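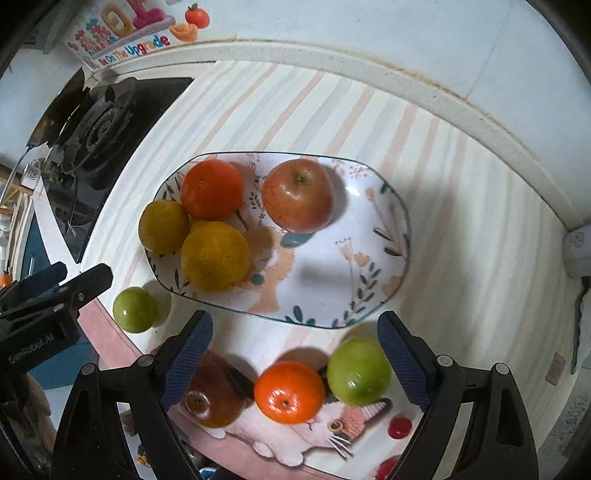
**Doltness stellt Obstlinie in Marnham um — Greifer übernehmen das Einlegen**

Marnham, Februar 2022. Beim Obstversorger Doltness packen seit dieser Woche Maschinen mit. Äpfel, Mandarinen, Zitrusfrüchte für die Bürokörbe, alles was rund ist und rollt. Bisher reine Handarbeit. Jetzt stehen an der Linie 5 Greifarme, angelernt von den Leuten, die vorher selbst gepackt haben.

Das Anlernen läuft so: Jemand nimmt einen Handgreifer mit Kamera, zwei Finger, gepolstert, und legt Obst um. Vom Teller auf die Matte, von der Matte auf den Teller. Immer wieder, in wechselnder Anordnung, mal mit Apfel zuerst, mal mit Mandarine. Die Aufnahmen gehen an das Projekt Cabrera, das die Steuerung für die Arme baut. 1.634 Durchgänge sind nach Angaben der Firma bisher verwertet worden. Geübt wird auf einer normalen Arbeitsplatte neben dem Herd, die Halle ist dafür zu laut und zu eng.

Für die Belegschaft ändert sich einiges. Die Frühschicht fängt eine Stunde später an, weil das Vorsortieren wegfällt. Der Platz am Band ist dafür kein fester mehr — wer morgens packt, übt am Nachmittag mit dem Greifer oder macht Kontrolle. Entlassungen soll es keine geben, das steht so in der Vereinbarung mit dem Betriebsrat. Befristete Verträge sind davon allerdings nicht erfasst. Wie viele das betrifft, wollte die Firma auf Nachfrage nicht sagen.

Aus der Schicht kommt Lob und Ärger, beides. Lob für die Handgelenke. Wer jahrelang Kisten gefüllt hat, kennt das Ziehen bis in den Ellenbogen. Ärger über das Tempo. Ein Arm braucht für eine Birne deutlich länger als ein Mensch, und wenn eine Frucht wegrollt, steht die Linie. Dann muss doch wieder jemand hin. Eine Packerin mit langer Erfahrung nennt das „Babysitten mit Warnweste". Ein Kollege aus der Spätschicht findet die Übungsstunden dagegen angenehm: sitzen, ruhig arbeiten, keine Sirene.

Strittig bleibt die Bezahlung. Die Übungsstunden werden wie Packstunden vergütet, der Akkordzuschlag fällt aber weg. Der Betriebsrat will das nachverhandeln und verlangt eine eigene Lohngruppe fürs Anlernen. Begründung: Ohne die Erfahrung der Leute am Band wüsste die Steuerung nicht mal, wie man einen Apfel anfasst ohne Druckstelle. Die Geschäftsleitung verweist auf die laufende Testphase, vorher werde nichts geändert. Auch zu klären: was mit den Aufnahmen passiert. Gesichter sollen nicht drauf sein, Stimmen werden laut Firma gelöscht. Schriftlich liegt das dem Betriebsrat bislang nicht vor.

Zu den Zahlen. Am ersten vollen Tag liefen 661 Körbe über die neue Linie, geplant waren 1.000. Der Rest ging per Hand raus, zum Teil mit Überstunden. Probleme machten laut Schichtprotokoll vor allem kleine Früchte, Kirschtomaten zum Beispiel, die in den Snackkörben mit drin sind. Die werden vorerst weiter von Hand gelegt. Auch Trauben und Beeren bleiben außen vor. Beim Apfel klappt es besser, bei Mandarinen mit weicher Schale kommt es auf die Sorte an. Beschädigte Ware wird extra gesammelt und an die Kantine gegeben, da gibts diese Woche viel Kompott.

Neu ist auch die Kontrolle am Ende der Linie. Zwei Leute pro Schicht, stehend, mit Blick auf die fertigen Körbe. Die Plätze sind unbeliebt, es zieht vom Tor her. Stehhilfen sind bestellt aber noch nicht da. Bis dahin wird stündlich gewechselt.

Die Kunden merken von der Umstellung wenig, heißt es bei Doltness. Lieferzeiten bleiben gleich, Preise vorerst auch. Einzelne Büros in der Innenstadt haben ihre Körbe am ersten Tag allerdings erst nach dem Mittag bekommen.

Der Standort Misesville soll nachziehen, frühestens im Oktober. Dort wird bisher noch komplett von Hand gepackt, auch das Gemüse. Für die Beschäftigten dort ist eine Infoveranstaltung angekündigt, Termin offen. Der Betriebsrat in Marnham will vorher eine Auswertung der Testphase sehen, inklusive der Krankentage, und hat dafür schriftlich angefragt. Eine Antwort stand bei Redaktionschluss noch aus.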